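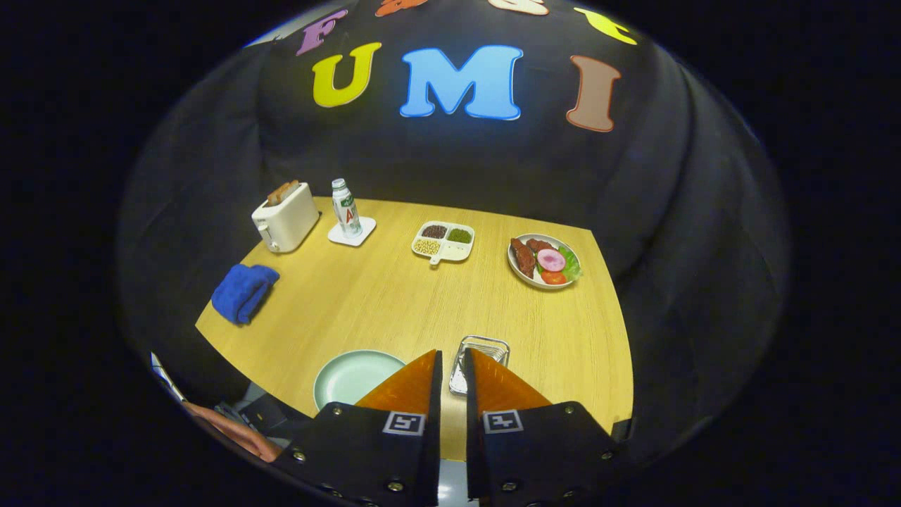

Felt letters on black fabric - how to hang the cloth so they stay readable?

Posted by Romana Doležal in Home and Table

Hello all. I have a light wooden table with a black cloth behind it, and colored felt letters on the cloth. The big row is U, M, I in yellow, light blue and brown, and over it goes a smaller row in an arc. I use it for our small breakfast table at the neighborhood house in Gresgate, where people come from 8 in the morning.

My trouble is two things. First, the fabric makes folds, mostly on the right side where it comes down to the table, and I worry the letters will bend with it. Second, I don't know how to arrange the things on the table. I have the toaster in the back left corner, then the drink bottle on its coaster, then the divided tray with grains and beans, and the plate with meat, onion, tomato and lettuce. The blue towel is on the left side near the edge. Is this a good order, or should the plate come to the front? I can not buy a new cloth this month, I already paid 148 for the table.

Thank you for any advice.

Mogens Hauksdóttir

Hello Romana. I did a similar cloth for a school fair in Makbridge and I made the same folds, so I can tell you what I learned.

Take the letters that are only stuck and mark their places with chalk before you remove them. If some are sewn, leave them. Iron the fabric from the back side with a damp cotton cloth between, medium heat. Do not put the iron on the felt, some felt is synthetic and becomes hard and shiny. After this hang the cloth from a straight rod, and let it hang one night before you put the letters back.

For the curved row, cut a piece of thin cardboard in the shape of the arc and fix it behind the fabric with safety pins. The small letters then keep their angle. I would do it also behind the big ones, because a wide letter like M pulls down in the middle.

The soft folds at the sides I would leave. They look nice, like a small theater.

About the table: tall things in the back is correct. The plate I would bring to the front, it has the most color and people look at food first. The tray can stay, but turn it so the handle is on the side where the people take from it. One compartment looks empty to me, you can put the napkins there.

Lertchai Chantharasri

Just use more pins

Shadi Karam

I agree with Mogens about the rod, but please be careful with safety pins through thin fabric, they leave holes which you see when the light comes from behind. I use flat magnets, one in front under the letter and one behind.

One more thing about the towel. Fold it in three and lay it flat beside the toaster, but not touching it. A towel in a bundle makes the whole table look not ready, even when the food is good. And if you toast bread there, keep also the black cloth well away from the toaster. I leave the width of two hands, and I pull the plug when I go out of the room.

Cooked meat I would put out last, when the guests are already coming, and the tomato on a separate small plate if you have one - the juice runs under everything.

Romana Doležal

Thank you Mogens and Shadi, this is very helpful. I will try the cardboard first, I have some from a box. Shadi, are the magnets strong enough for a letter as wide as my hand? The ones I have from the kitchen are quite weak.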